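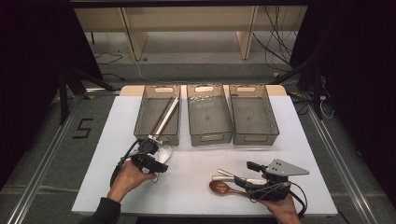 4. Setting up the sorting station

Before you buy anything from the Cundula catalog, read this section through. The catalog would like you to believe that a small kitchen or canteen needs the full sorting set to keep its utensils in order. It may. Most of the kitchens we have set up did fine with a table and a few plain bins, and the labeled inserts ended up in a cupboard by December.

This section covers the layout of the station. Washing is in section 3, and the stock sheet is in section 6.

4.1 Choosing the spot

1. Pick a flat surface at a height where people can work without bending. Ignore the "ideal height" chart in the Cundula leaflet, which was drawn up for one person of one size.

2. Leave room on the side where clean items come in. If the dish rack and the station share a counter, wet things will get mixed in with dry things no matter what sign you put up.

3. Check the light. Under a weak bulb, a rinsed spoon and a clean spoon look the same.

Note: Wall rails save counter space, but we have yet to see one stay level for a year. Bram Groen has a good one in his kitchen. He also has a brick wall.

4.2 Deciding the groups

4. Sort by how people reach for things. Sorting by material sounds sensible and falls apart at the first wooden spoon with a steel handle.

5. Start with as few groups as you can stand. You can always split one later. Merging two groups after everybody has learned them takes weeks and a certain amount of shouting.

6. Give chopsticks their own place. Mixed in with spoons they slide underneath, and someone will always come up with one and a half pairs.

7. Keep one place for things that don't belong anywhere. The Ledus guide tells you never to do this, on the grounds that a spare bin turns into a junk bin. That is true. Without one, though, every other bin turns into a junk bin.

Caution: Knives do not go in an open bin with other utensils. Use a block, a rack or a drawer with blade slots. This is the one rule in section 4 that we will not argue about.

4.3 Picking containers

8. Choose containers you can see into, or at least see through a little. Opaque ones look tidier in photographs, and then people stop putting things back in the right one.

9. Look for a handle opening that takes your whole hand. Lift the container full before you commit to it, as an empty one tells you very little.

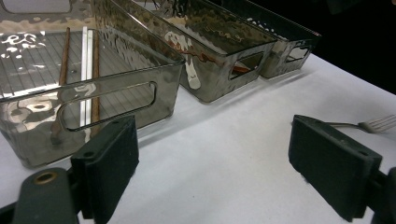 10. Run a finger along the inside corners. Square corners collect crumbs and hold water, and the small brush sold for cleaning them costs more than it should.

11. Be wary of "antibacterial" plastic. We asked the Lui sales desk what the coating did after 1000 washes and were sent a second copy of the brochure. Wash the containers and you will be fine.

Note: Lids are optional. If the station is used every day, the lids will be off every day, and then you have to store the lids.

4.4 Labels

12. Wait a week before you label anything. The first layout is nearly always wrong somewhere.

13. Write the labels in plain words. "Serving" is better than "Service Implements," which we did once find in a canteen run by otherwise reasonable people.

14. Put the label on the side people face as they walk up. Tape is good enough. The Jistska label printer makes a nice label, and its refills are priced accordingly.

4.5 Checking the layout

15. Ask someone who wasn't there for the set-up to put away one full load. Don't help. Feng-yi Tang ran this test for us with a load of 137 pieces, and 29 of them went somewhere we hadn't planned. In nearly every case her place was the better one, so we moved the groups.

16. Look at the spare bin at the end of the second week. If it holds several of the same thing, that thing wants its own group.

17. Empty and wash every container before refilling it. Topping up is quicker, and it leaves the same few pieces at the bottom until spring.

Caution: Let containers dry fully before stacking them. Two damp ones pushed together can lock tight. Hot water on the outer one usually frees them. Prying with a knife usually breaks something.

If the layout still isn't working after a month, go back to step 4 before you spend money.

Questions about section 4: Pei-shan Yu, kitchen set-up desk | Text revised 7/21/21 | Copying for your own kitchen is permitted | Back to top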